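ヴァスの古い水場と「水の祭り」を見に行く

八月のヴァスに二泊した。目当ては、丘の上の旧市街で夏のあいだだけ公開されている共同洗濯場と、そこに合わせて開かれる「水の祭り」である。観光案内所の冊子には「町の記憶がいまも流れる場所」と書いてあった。こういう文句を読むとまず疑ってかかる癖があるので、以下はその程度の人間が書いた見学記だと思って読んでほしい。

ヴァスへは、ふもとのクラマウの駅からバスで上がる。鉄道は悪くない。バスが悪い。時刻表には一時間に一本とあるが、待合所の壁に貼られた紙には別の時刻が書いてあり、運転手はそのどちらとも違う時刻に来た。冷房は前半分しか効かない。後ろに座った私は、標高が上がれば涼しくなるはずだという一点だけを頼りに四十分を耐えた。着いてみると、涼しくはなかった。

停留所から旧市街の門までは石畳の坂道で、車輪のついた鞄を引いてくるところではない。宿の予約サイトには「門から徒歩すぐ」とあった。たしかに直線で測ればすぐなのだろう。途中に階段が二か所ある。宿の主人に言うと、皆さんそうおっしゃいます、と返ってきた。それなら書いておけばいいと思う。

洗濯場は門を入って左へ下りた、城壁の内側にある。入場料を払う窓口は広場のほうにあるので、先に洗濯場へ行ってしまうと、また坂を上って券を買うことになる。私は上った。券売所の係の人は親切で、冷たい水を一杯くれた。それで帳消しにしてもいいが、矢印の看板を一枚立てればすむ話ではある。

建物そのものは、予想していたよりずっとよかった。ここは素直に書いておく。屋根を支える太い梁の下に長い石の水槽が並び、縁は内側へ向かって斜めに削られている。布をこすりつける面である。手で触ると、場所によって減り方が違う。入口に近いほうが深くへこんでいて、奥はまだ角が立っている。誰だって奥まで重い濡れ物を運びたくはないのだから、当然といえば当然だが、石にそれが出ているのは面白い。水は壁の口から水槽の端に落ち、隣の槽へ順に流れて外の溝へ出ていく。いちばん上がすすぎ、下が石鹸を使う洗いで、順番をめぐる揉め事が絶えなかったと解説板にある。

この解説板がよくない。壁に沿って立派な板が並んでいるのだが、最初の一枚には「建設は1856年」とあり、三枚目には「十八世紀以来、変わらぬ姿」と書いてある。どちらが本当なのか案内の人に聞いたら、今の屋根と水槽が1856年で、水場としてはもっと前からあった、たぶんそういう意味でしょう、とのことだった。たぶん、では困る。おまけに奥の二槽は戦後に積み直したものだそうで、それはどの板にも書かれていない。角が立っていたのは運ぶのが面倒だったせいばかりではなかったわけで、私がさっき石を撫でながら立てた推理も半分は怪しくなった。

案内をしてくれたのはノ・シウさん(Si-woo Noh)という若い研究者で、生活用水の歴史を調べにこの町へ来て、夏は案内の仕事もしているという。板の文面については気の毒なほど言葉を選んでいたが、板に載っていないことになると急に早口になった。灰汁の話がとくによかった。

石鹸が高かったころ、この町では大きな桶に洗い物を詰め、上に布を敷いて木の灰をのせ、そこへ湯を何度もかけた。下から出てきた湯をまた沸かして、またかける。それを一日がかりでやり、翌日に洗濯場へ運んで叩いてすすぐ。だから洗濯は毎日の仕事ではなく、敷布のような大物は季節に一度か二度まとめて片づける行事だった。嫁入り道具に敷布が何十枚も入っていたのは見栄もあるが、次の大洗濯まで持たせるためでもあった、という。桶に詰める順番にも決まりがあり、いちばん汚れたものは下、薄いものは上。楢の灰は色がつくので嫌われたそうだ。

私はこの手の「昔の知恵」を聞くと、だいたい眉に唾をつける。昔の人は何でも知っていたことにされがちだからだ。そこで、本当にそれで白くなったのかと尋ねた。ノさんは、ならなかったと思いますよ、とあっさり答えた。保存されている敷布を見ると生成りに近い色で、仕上げに青い染料をほんの少し溶かした水にくぐらせて、白く見せていたらしい。こういう返事をしてくれる案内人は信用できる。

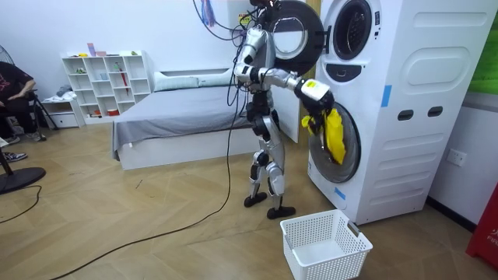

もっとも、家の中で洗えるようになってからも、洗濯場がすぐに捨てられたわけではない。各戸に水道が引かれたあとも十年以上、毛布や敷物はここで洗われていたという。家の流しでは小さすぎるし、干す場所もない。洗濯機が入って最初に消えたのは叩き棒で、最後まで残ったのは絨毯用の刷毛だった。その刷毛が一本、ガラスの箱に入っている。値札のような小さな紙に「絨毯用刷毛」とだけ書いてあった。今回見た展示物の説明のなかで、これがいちばん正確だったと思う。

ついでに言えば、冊子がしきりに書きたてる「女たちの楽しいおしゃべりの場」という見方にも、私はあまり乗れない。冬の水に肘まで浸けて膝をつく仕事である。膝を入れる木の箱が残っていて、中に藁を詰めて使ったそうだが、藁はすぐ湿っただろう。おしゃべりがあったのは確かだとしても、それは作業のあいだに口が空いていたということで、楽しかったかどうかは別の問題だ。町の記録には、場所取りの喧嘩で罰金を科された人の名前がずいぶん残っているらしい。そちらを展示したほうがよほど人が来ると思うのだが、子孫がまだ住んでいるので難しいとのことだった。

さて、祭りである。

「水の祭り」は洗濯場の前の広場で、夕方の五時に始まることになっていた。始まったのは五時四十分だった。最初に町の偉い人の挨拶があり、次に別の偉い人の挨拶があり、三人目のところで私は日陰に移った。挨拶の中身は三人ともほぼ同じで、水は命である、伝統は宝である、駐車場は来年広くなる、という話だった。駐車場のところで拍手が起きた。

そのあと、昔の服装をした人たちが籠を抱えて坂を下りてきて、洗濯の実演をする。白い前掛けはどれも糊がきいて折り目がついていて、これから汚れ物を洗う人の格好には見えなかった。籠の中身も真っ白である。真っ白な布を水に浸けて、歌いながら叩いて、真っ白なまま引き上げる。これで何が分かるのかと思って見ていたら、列の端にいた年配の女性だけが、まるで違う動きをしていた。布を二つに折り、端をねじって持ち、腕ではなく背中で石に落とす。音が一人だけ低い。隣の若い人が途中から真似を始めて、しばらくすると二人の音がそろった。あれは見てよかった。歌のほうは、あとで聞いたところ八年前に作られた曲だそうだ。

広場には屋台も出る。ジュルゲートという地元の揚げ菓子が名物で、冊子には「一度食べたら忘れられない」とある。栗の粉の生地を細長く絞って揚げ、蜂蜜をかけたものだ。一袋買った。最初の二本はうまい。三本目から油が勝ってきて、五本目で紙袋の底が抜けた。忘れられないという点に嘘はない。地元の人は皆、袋の口を折って持って帰っていたから、たぶん一度に食べるものではないのだろう。辛口の白葡萄酒を出す屋台が隣にあり、こちらは文句なしだった。

土産物の石鹸には気をつけたほうがいい。「洗濯場の石鹸」という名前で四角い塊を並べていて、昔ながらの製法という札がついている。裏を見ると香料が三種類入っていた。売り子に昔の石鹸も匂いがしたのかと聞くと、知らないと言われた。正直でよろしい。結局、匂いのないものを一つ買った。家で靴下に使ってみたが、よく落ちるとも落ちないとも言えない。

二日目の朝は、水源まで歩いた。洗濯場の水は、町の裏手の谷にあるウォムラの泉から引かれている。案内所でもらった地図によれば、門から水路沿いに3195メートル。妙に細かい数字だと思ったが、どこを起点にどう測ったのかは書かれていない。道は水路に沿ってほとんど平らで、歩きやすい。前日の坂に懲りた身にはありがたかった。

途中から水路は蓋をされて見えなくなり、足の下で音だけがする。ところどころに石の蓋がずれた箇所があって、覗くと思いのほか速い流れが見えた。地図には「子供連れに最適」とあるが、このずれた蓋と手すりのない小橋を見るかぎり、最適という言葉は取り下げてもらいたい。小さい子の手は離さないことだ。

泉そのものは、期待して行くと拍子抜けする。岩の割れ目に鉄の格子がはまっていて、その奥が暗い。以上である。ただ、まわりの空気は町より明らかに涼しく、石の腰掛けがあり、胡桃の木が影を落としている。私はそこで一時間ほど本を読んだ。誰も来なかった。帰りしなに、格子の横の小さな銘板に気づいた。水路を直した職人の名前が彫ってあり、最後の一行に「費用は町が払った。遅れて払った」とある。わざわざ石に彫らせたのだから、よほど腹に据えかねたのだろう。この旅で読んだ文章のなかでは、これが一番よかった。冊子に載せるべきだが、もちろん載っていない。

行く人のために、いくつか書いておく。

洗濯場の公開は朝の十時から夕方の六時まで。昼の一時から三時は閉まる。冊子にはこの昼休みが書かれていない。券は広場で先に買うこと。祭りの日は入場が無料になるが、人が多くて水槽の縁はほとんど見えないから、見学が目的なら別の日がいい。案内つきの回は午前に一度、午後に一度あり、ノさんの担当かどうかは窓口で聞けば教えてくれる。

食事は、広場に面した二軒は避けた。値段が絵入りの品書きと合っていない。門の外へ出て、バス停の裏の食堂で食べた豆の煮込みがよかった。隣の席の人が食べていた羊もよさそうだったが、頼んだら売り切れだった。

靴は底の厚いもの。石畳は磨り減っていて、濡れた洗濯場の床はさらに滑る。鞄は背負うほうがいい。帰りのバスは三つの時刻のうちいちばん早いものを信じて待つしかなく、私はそれで五十分待った。

洗濯場の石と泉の銘板のためなら、もう一度行ってもいい。そのときは解説板の三枚目が直っているかどうかを、まず確かめるつもりでいる。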